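共同工房フラストラ(Flustora)は2020-09-05、工具棚と小物部品の置き場を改める作業に入ったと発表した。対象は窓側の作業区画で、木製の棚と作業台の周辺に置かれた工具、部品、樹脂容器の配置を順次変更する。

同工房が1月に実施した棚卸しでは、登録品目は2,283点に達した。このうち1,000点は棚番号が台帳と一致せず、貸し出しと返却の記録に支障が出ていた。新しい配置では棚を36区画に分け、区画ごとに番号を付す。容器の色は用途の区分には用いず、番号のみで管理する。色で区分する方式も検討したが、同色の容器を追加で調達できない場合に運用が崩れるとして見送った。

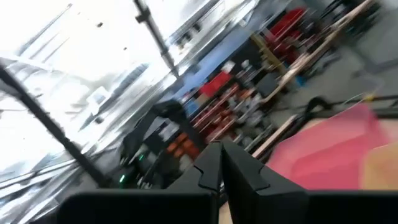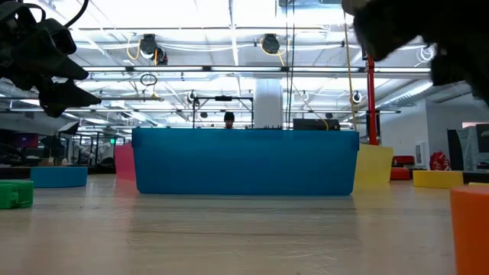
フラストラの作業区画。1枚目は木製の棚の周辺、2枚目は作業台に置かれた青い樹脂製の容器など。

台帳の管理には在庫管理ソフト「Stikgate」を使用する。品目ごとに区画番号、数量、最終使用日を入力し、返却時に照合する。紙の台帳は移行が完了するまで併用し、両者に差異があった場合は紙の記載を優先する。

大型の容器は作業台での仕分けに使い、保管時は棚の下段に収める。小型の容器は上段および中段に置き、ねじ、端子などの消耗品を入れる。奥行きが棚板を超える容器は通路側にはみ出すため、保管には使用しない。区画番号の札は棚板の前縁に貼り、容器側にも同じ番号を表示する。

余剰となった容器と工具は、提携先のトラスターノ(Trastano)がギマランイスに置く分室へ移す。移送品の一覧は同分室の受け入れ確認後に公開する。作業期間中も工房は通常どおり利用できるが、番号札が未設置の区画にある工具は貸し出しの対象外とする。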